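Rüegg Releases Wonda, a Hand-Held Gripper for People Willing to Make the Bed 2262 Times

PLOSDALE, March – Rüegg today released Wonda, a hand-held gripper that records how a person does a chore so that a robot can have a go at it later. The first task is bed making, a skill most teenagers have also declined to learn from demonstration.

Wonda has two fingers and no opinions. The wearer squeezes, pulls, smooths and starts over. Demonstrators in the Saken pilot logged 2262 takes in 27 homes, on beds as they found them. Each take is limited to 60 seconds, a standard the company's own staff meets on Wednesday, if at all.

"We asked for real bedrooms and we got them," said Ferdinand Kaufmann, head of product. "The florals have been humbling."
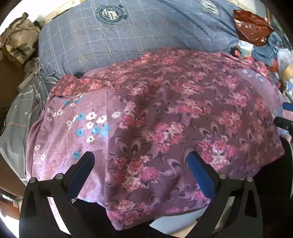 Mechthild Mayrhofer replied that florals were the easy part, and that she would believe in the method when it could handle a fitted sheet.

Fitted sheets are planned for version 2. Wonda kits can be ordered from Rüegg's Plosdale office.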